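Unit 4: Strings, Tuning and Care of the Classroom Instrument

Students should read these notes before the first practical session in February. The set work is the Paquette method book, pages 70 to 80.

4.1 String materials

Nylon strings produce a soft, rounded tone and are suited to beginners. Fluorocarbon strings are thinner and brighter in colour of sound. New strings of either type stretch for several days and must be retuned often during that period.

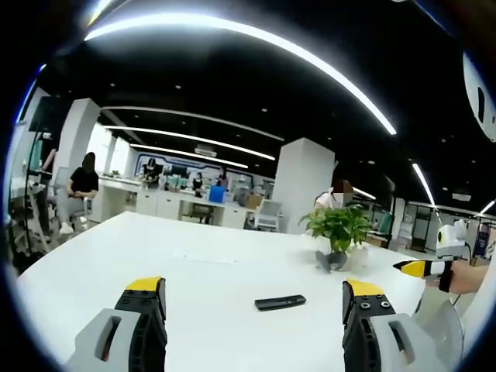
Figure 4.1. Remote control and potted plant on a white table.

4.2 Tuning

Tune up to the note, never down to it. If a string is sharp, lower it below pitch and bring it up again. The department's Kukell instruments use friction pegs, which hold by pressure alone. The Irnis models have geared tuners and need smaller turns.

Students are expected to tune by ear from a reference A by the end of the unit. Clip-on tuners may be used in the first two classes only.

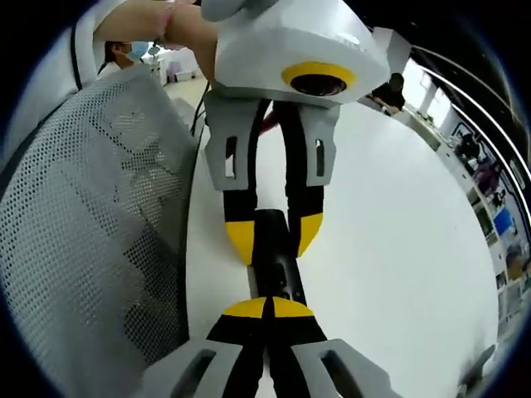
4.3 Humidity and storage

Solid-timber instruments should be kept at a relative humidity of around 40 per cent or slightly higher. Return each instrument to its case after class and close all latches. Closter cases are labelled with the loan number.

Cracks, lifting bridges and buzzing frets must be reported on the loan form in Room 158.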